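Section 4. Setting up the color pour

Get everything on the table before you mix anything. I work left to right — Bríd Brophy taught me that at Clondine and it stuck.

1. Wipe the table down and let it dry.
2. Set the rack out with the printing facing you.

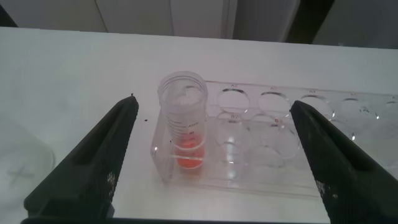

3. Make up your colors in a jug, 40 mL of each, and pour in just a little. You don't want full tubes for a first try!

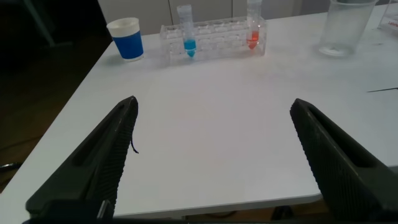 4. Cap whatever you aren't using yet. I keep the spare cup off to the left, and the big beaker goes to the right of the rack, so I'm never reaching over a tube.

Caution: food dye stains. Keep your sleeves up.

5. Tip slowly, with the lip of the tube over the beaker.

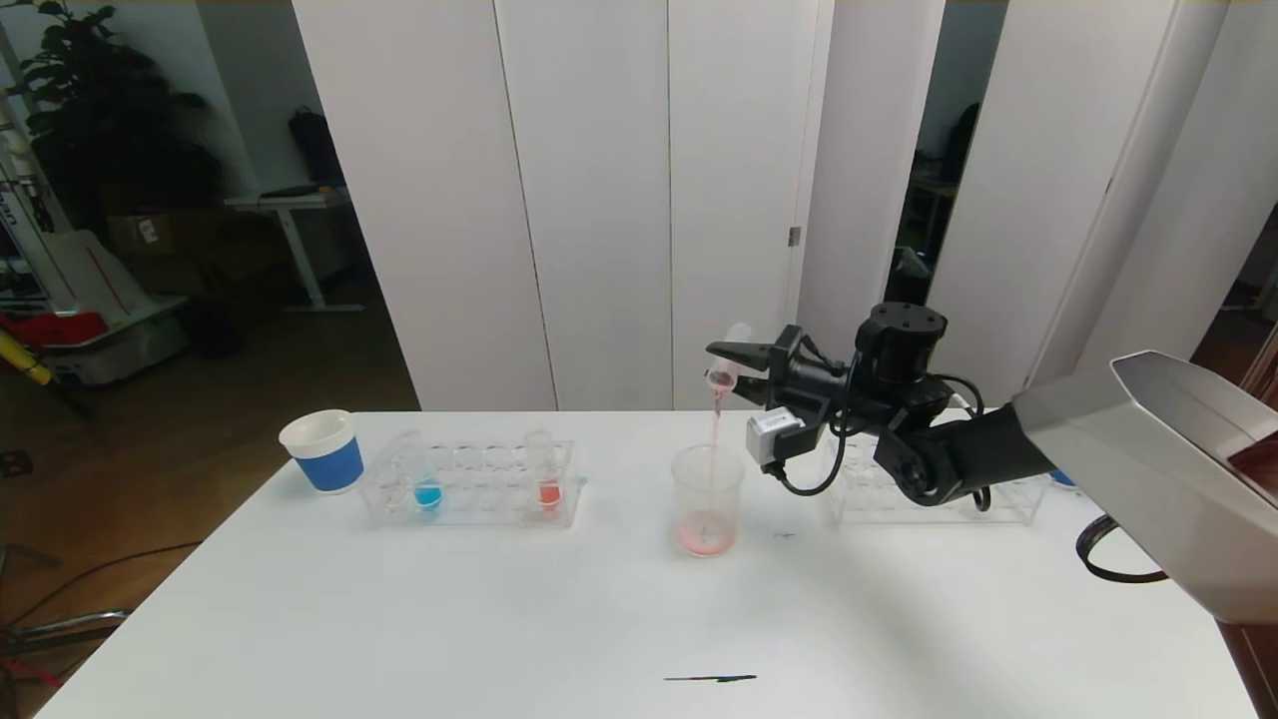 6. Rinse with plain water before you switch colors — twice if it was the red.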